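Quiénes somos

Dumora es una escuela de cocina y de orden doméstico. Empezamos hace 12 años en un local de Brerndale con una sola mesa de trabajo y hoy ocupamos la planta baja entera del mismo edificio. Damos clase en grupos de 10 personas como máximo.

La escuela la fundaron Hiyori Matsuda y Henryk Grabowska. Hiyori se encarga de los cursos de cocina diaria. Henryk lleva el taller de despensa y menaje, que al principio era una charla de media hora y ahora ocupa cuatro tardes. En él se aprende a elegir recipientes, a guardarlos y a dejar una encimera despejada al terminar. Natnael Kahsay se incorporó después para las clases de mañana, que empiezan a las 10.

Qué enseñamos

El curso básico dura 20 horas. Incluye compra, preparación, servicio y recogida — la recogida cuenta como clase y se hace en grupo. No pedimos experiencia previa. El material está incluido en la matrícula, salvo el delantal.

El taller de menaje se puede hacer aparte. Trabajamos con piezas corrientes: cuencos de metal, fuentes, tablas y botes con tapa. Cada alumno prepara un inventario de su cocina y decide qué se queda a mano y qué pasa al armario alto. Kelly Kettle revisa los inventarios y los devuelve con notas en la última sesión.

El local

Tenemos dos aulas y un almacén. El aula grande se llama Sjöberg y la pequeña, Nisenier. En el almacén hay 40 juegos de menaje, que los alumnos pueden pedir prestados durante el curso. Los préstamos los apunta Amanuel Tufa en el mostrador de la entrada.

El nuevo curso comienza en septiembre. Las plazas se asignan por orden de inscripción y guardamos lista de espera. Los cuencos de metal usados en clase se vacían, se lavan y vuelven al estante bajo del almacén, con los grandes debajo y los pequeños encima. 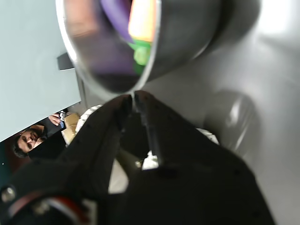
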